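Grasp point predicted on cable instead of adapter body, wide lens, handheld gripper data

Zamness Forum > Perception and Control > Grasping

mrowland
Posted 9:14 AM

Training a diffusion policy on handheld gripper demos. The task is picking up small chargers and adapters from a cluttered desk. The set is 346 demos, one fisheye view, poses from Tralby SLAM. Training loss is fine. On rollout the predicted approach drifts left of the adapter in most clutter layouts and the fingers close on air. With the adapter alone on the desk the same checkpoint works.

I overlaid the action predictions on the training views. The drift is worst in layouts like this one.

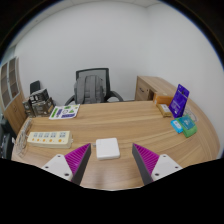 Layout with power strip to the left of the adapter, raw fisheye, no undistortion.

Input is resized to 224 square. Action horizon is 16. Has anyone seen this with the raw fisheye?

kb_hollis
Posted 9:52 AM

Undistort first. You are asking the encoder to learn the lens on top of the task. Look at how the front of the desk bends. Run the Karppinen rectify node and retrain.

Eleni Vukčević
Posted 10:20 AM

I disagree with kb_hollis. Rectifying a lens that wide either crops the periphery or stretches it until the fingertips smear. The fingers are your only fixed reference for scale. Keep the raw view.

What I would check is the resize. The adapter is white with a blank top and has very little texture. The strip next to it has a row of orange buttons. At 224 the buttons survive and the adapter is a pale patch. If the strip is left of the target in most of your demos, the policy can use it as the landmark and ignore the adapter.

mrowland
Posted 10:41 AM

Strip is on the left in all of the clutter demos. We never moved it.

kb_hollis
Posted 10:47 AM

Then it's a data problem, fine. I still say rectify. We got better results on Justlow after rectifying, with the same number of demos.

Eleni Vukčević
Posted 11:05 AM

Justlow has a fixed overhead camera. Different geometry.

tpeel
Posted 11:38 AM

Before collecting anything, check latency matching. If the observation timestamp is off by 2 control steps, you get a constant offset in the direction of travel and it looks like a perception error. Tralby stamps poses at the end of exposure by default. Set stamp_mode to start and replay one demo open loop.

mrowland
Posted 1:16 PM

Replayed open loop. End position is good, so the timestamps are OK. I also masked the strip with flat gray at inference and the predicted approach moved back toward the adapter. Not all the way.

tpeel
Posted 1:30 PM

A gray block is out of distribution too. Don't read much into the remaining error.

Eleni Vukčević
Posted 1:44 PM

Consistent with the landmark theory. Recollect with the strip in at least 3 positions, and leave it off the desk in part of the set. Also crop to the center before the resize. The chair and the cabinets behind the desk use up pixels and give the model something else to memorize.

mrowland
Posted 4:27 PM

Center crop is in. The existing demos retrain tonight for 800 epochs, then I collect the new layouts. kb_hollis, if you have the rectify config for a handheld mount, post it and I'll run it as a separate arm on the same split.

kb_hollis
Posted 4:35 PM

Will upload it in the morning. Set the output FOV by hand, the default is too narrow and you'll lose the fingertips.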